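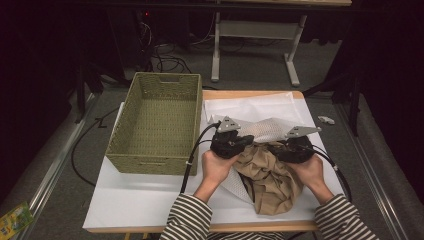 Ticket 1885: Right gripper width drifts against left during two-hand recordings
Project: Skinuddale
Component: recorder / time sync
Opened by: Sevim Yalçınkaya
Status: Open, workaround in place

Search tickets Enter keyword or ticket number Go

Summary

When an episode is longer than a few minutes, the jaw width signal of the right gripper arrives later and later compared with the left one. At the start of the episode the two signals agree well. At the end the right one can be 300 ms behind. For rigid objects our policy tolerates this, but for cloth it does not, because both hands must close on the fabric almost together and the training data then shows the wrong order.

Setup

Two hand-held grippers, both connected by cable. Head camera as the reference clock. Recorder is the Cliler build from the Lirkdale branch, default settings, only the output folder was changed. Task is "bag the garment, place in basket".

How to reproduce

1. Restart the recorder service and wait for both grippers to report ready.
2. Close both jaws fully, open, close again. I use this as a clap.
3. Record the task without pause for ten minutes.
4. Make the same clap at the end.
5. Export and plot both widths over the head camera time.

Expected: the end clap lines up as well as the start clap.
Result: the start clap is fine, the end clap has the right side late. I repeated it 37 times over several sessions and the left side was never the late one.

2018-08-22, first notes

I suspected the cable, so I exchanged left and right cables. No change. Then I exchanged the ports on the hub. No change again. After this I exchanged the grippers themselves in the configuration file, so that the physical right one is called left. The delay moved to the signal named left. So it follows the device and not the name, and the plotting script is not guilty.

I also looked at the processor load during recording. It is calm. The disk is not full.

Reply from Uçar support

Thank you for the good report. Could you please check if both devices have the same firmware, and send us the raw packet times, before the recorder makes its own interpolation? The option is called keep_raw and it is off by default.

Second notes

Firmware is identical on both. I switched on keep_raw and this was very helpful. The raw packets of the right gripper carry a device time which runs slower than the head camera time, in a straight line. The left gripper also has a small difference but the recorder corrects it. In the log I find the line "clock fit accepted" for the left, repeated regularly. For the right I find it only once, at the beginning, and afterwards "clock fit rejected, residual above limit".

So the recorder computes the correction for the right side one time and then keeps this old value until the end of the episode. The residual limit is 200 microseconds, fixed in the code. The right device has more jitter than this, I do not know why. Maybe it is just an unlucky unit.

What I would like to ask:

- Can the limit become a setting?
- Can a rejected fit be written as a warning and not only at debug level? I lost a lot of time before I found it.
- Is it safe to correct the old episodes afterwards? They have no raw times, only the two claps.

Reply from Uçar support

The limit will be a setting in the September release. The warning we can add too. For old episodes a linear correction between the two claps should be acceptable, if the drift is really linear in your raw plots. Episodes without an end clap we would not repair.

Third notes

I wrote a small script for the linear correction and tested it on the new episodes, where the raw times exist and I can compare. The result is close enough for cloth. The episodes without end clap I marked as "do not train" in the index.

Workaround until the release: restart the recorder service between episodes and keep each episode short. Please make the end clap also for short ones.

I leave this ticket open until I can try the new setting on the same right gripper.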